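Open day at the Furis lab in Skondimham

By Fuseini Sulemana
11 February 2023

The train was late, so I arrived at Furis when the first group had already gone upstairs. A young woman at the desk gave me a badge and told me to follow the yellow arrows. I had expected a hall with machines behind fences. The first two rooms were more like an ordinary office, with many screens and a good smell of coffee.

The team on the second floor works on kitchen tasks. They do most of the work in simulation, and only later they try the same motions on a real arm. The engineer who led our group, from a small partner company called Ansah, explained that one task can be repeated up to 500 times in a night on the computer. He put two views on the big screen and let us look at them while he answered questions. The task of the day was the sink.
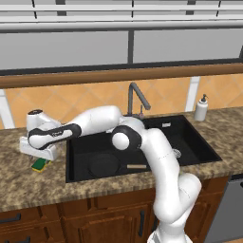
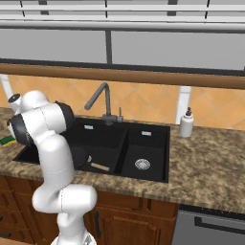
Both views are from the simulated kitchen, with the arm at the sink and the sponge on the counter.

Skondimham Visitor, no. 656

What surprised me was how much time they give to the sink itself. A black basin is difficult, the engineer said, when the things inside it are dark too. I looked for the utensil in the sink and I found it first by its light handle. In the second kitchen view there are two basins with a divider between them, and a visitor asked if the divider is a problem for the arm. The answer was long. As I understood it, the planning program must know the height of every edge, and a small mistake there can spoil the whole attempt.

The sponge is harder to simulate than it looks, because it is soft. For the moment they treat it as an almost stiff block. They hope to have a better model in July.

After this we could try a small game on a laptop, where you move the gripper with the keyboard. I needed six attempts to pick up a cup – a boy next to me needed one. The software is called Henix and they plan to give it to schools.

I would have liked to see the real arm also, but that room was closed to visitors on this day. The tour is free, and the stairs are steep. Bring something to eat, as the canteen does not open on Saturdays.

Recent visits
A morning at the paper mill
The tram depot and its new washing hall
Spring fair for small workshops
Inside the Skondimham water tower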